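Notes on the Kekier ward recount

10 December 2019

The recount in Kekier ward finished last night. Shuk-fan Wu keeps the seat by 20 votes, down from 338 at the previous election. I have been through the tally sheets, which the town clerk posted as a scanned PDF, and the arithmetic holds.

Two things explain most of the drop. The first is the boundary change in July, which moved the streets north of Pukine Road into the neighboring ward. Those streets had almost 800 registered voters, and they leaned toward Wu in every election I have records for. The second is turnout. It fell in both of the remaining precincts, and it fell further in the one where Wu usually does well.
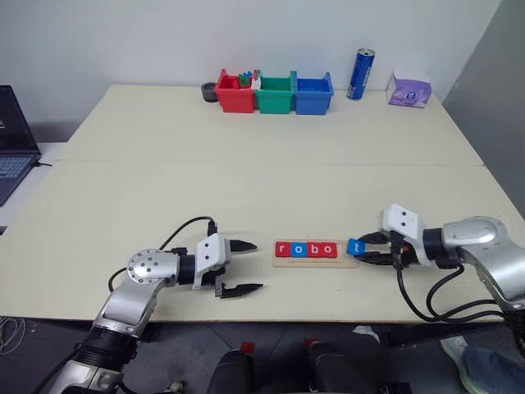

The challenger's camp asked for the recount under the close margin rule. Under the town charter, the rule applies automatically only when the gap is smaller than one percent of ballots cast. Above that, the candidate has to file a written request and pay a deposit. The gap here was below the line, so no deposit was due. The local paper got this wrong on its front page and has not yet run a correction.

The recount changed the status of a few absentee ballots with signature problems. The changes canceled out, and the final margin matched the first count.

What remains open is the Strömberg lot. Wu voted against the rezoning last year, and the motion failed on a tie. It comes back to the council with the Pliltine drainage study attached, as a single item. I would prefer two separate votes. The study has its own budget line and does not depend on what gets built on the lot.

I will post my spreadsheet of precinct totals once I have fixed the column headings.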